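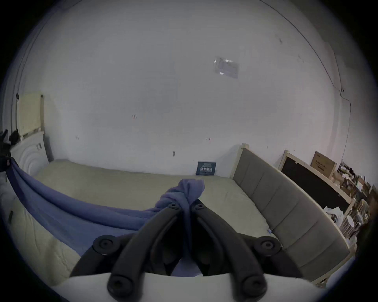

Matratze mit blauem Handtuch. Foto: Preltutley

Pirnmont, 11. Dezember 2018

Leichtes Abendessen, ruhigere Nacht: Preltutley legt Ergebnisse der Elton-Studie vor

Wer am Abend wenig und früh isst, schläft nach eigener Einschätzung schneller ein und wacht nachts seltener auf. Zu diesem Ergebnis kommt die Elton-Studie, die das Ernährungsinstitut Preltutley gemeinsam mit der Schlafambulanz der Llewellyn-Klinik in Pirnmont durchgeführt hat. Die Auswertung liegt jetzt vollständig vor.

An der Untersuchung nahmen 600 Erwachsene aus Pirnmont und den Nachbargemeinden teil. Sie wurden per Los auf zwei gleich große Gruppen verteilt. Die erste Gruppe aß die letzte Mahlzeit des Tages spätestens drei Stunden vor dem Zubettgehen und verzichtete danach auf Zwischenmahlzeiten. Die zweite Gruppe behielt ihre Gewohnheiten bei. Beide Gruppen führten sechs Wochen lang ein Schlafprotokoll, in dem sie morgens Einschlafdauer, nächtliches Erwachen und Befinden notierten. Abends kamen Uhrzeit und Zusammensetzung der Mahlzeit hinzu.

Unterschiede vor allem beim Einschlafen

Am deutlichsten fiel der Unterschied bei der Einschlafdauer aus. Die Teilnehmenden mit früher Abendmahlzeit gaben an, schneller zur Ruhe zu kommen als die Vergleichsgruppe. Auch nächtliches Aufwachen wegen Sodbrennen oder Völlegefühl wurde in dieser Gruppe seltener eingetragen. Bei der gesamten Schlafdauer zeigte sich dagegen kein belastbarer Unterschied. Das Institut weist darauf hin, dass viele Teilnehmende durch Arbeitszeiten oder kleine Kinder an feste Aufstehzeiten gebunden waren.

Neben der Uhrzeit spielte die Zusammensetzung eine Rolle. Fettreiche und stark gewürzte Gerichte gingen in beiden Gruppen mit schlechteren Bewertungen der Nacht einher. Suppen, gedünstetes Gemüse, Kartoffeln und Naturjoghurt schnitten günstiger ab. Für Alkohol ergab sich ein gemischtes Bild: Die Einschlafdauer war teils kürzer, das Befinden am Morgen wurde aber schlechter beurteilt.

Ein kleiner Imbiss am späten Abend blieb in den meisten Fällen ohne erkennbare Folgen, solange er unter 200 Kilokalorien lag. Das entspricht etwa einer Banane mit einem Becher Naturjoghurt.

Protokolle im Detail ausgewertet

Für eine vertiefte Analyse zog das Institut 4000 Tageseinträge nach dem Zufallsprinzip heran und prüfte sie auf Vollständigkeit. Unvollständige Einträge wurden ersetzt. Berücksichtigt wurden auch Kaffeekonsum, Bewegung am Tag und Raumtemperatur im Schlafzimmer. Der Zusammenhang zwischen früher Abendmahlzeit und kürzerer Einschlafdauer blieb danach bestehen, fiel aber etwas schwächer aus als in der einfachen Auswertung.
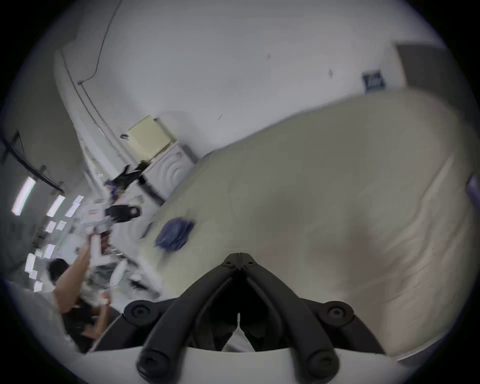 Grenzen der Untersuchung

Die Angaben zum Schlaf beruhen auf Selbstauskünften. Messungen im Schlaflabor waren nicht Teil der Studie. Menschen mit Diabetes, Schwangere und Beschäftigte im Schichtdienst waren von der Teilnahme ausgeschlossen, die Ergebnisse lassen sich auf diese Gruppen nicht übertragen. Offen ist außerdem, ob der beobachtete Zusammenhang über einen längeren Zeitraum anhält.

Zudem wussten die Teilnehmenden, welcher Gruppe sie angehörten - ein Einfluss der eigenen Erwartung auf die Protokolle lässt sich deshalb nicht ausschließen.

Hinweise für den Alltag

Aus Sicht des Instituts spricht bei gesunden Erwachsenen nichts dagegen, die Abendmahlzeit probeweise vorzuverlegen. Wer erst spät von der Arbeit kommt, kann die Hauptmahlzeit auf den Mittag legen und abends eine kleine, warme Portion essen. Hungrig ins Bett zu gehen, empfiehlt Preltutley nicht. Bei anhaltenden Schlafstörungen oder häufigem Sodbrennen sollte eine Arztpraxis aufgesucht werden.

Eine Folgeuntersuchung ist in Vorbereitung. Dabei sollen auch Beschäftigte mit wechselnden Arbeitszeiten einbezogen werden. Die Llewellyn-Klinik wird einen Teil der Nächte in ihrer Schlafambulanz messtechnisch begleiten. Über den Beginn der Anmeldung informiert das Institut gesondert.

Über Preltutley

Preltutley ist ein Institut für angewandte Ernährungsforschung mit Sitz in Pirnmont. Arbeitsschwerpunkte sind Essverhalten im Tagesverlauf, Gemeinschaftsverpflegung und Ernährung im höheren Lebensalter. Die Elton-Studie wurde aus Eigenmitteln des Instituts und der Llewellyn-Klinik finanziert.

Pressekontakt

Preltutley, Pressestelle, Pirnmont
Der Studienbericht und eine Kurzfassung werden Redaktionen auf Anfrage zugesandt. Abdruck honorarfrei, Belegexemplar erbeten.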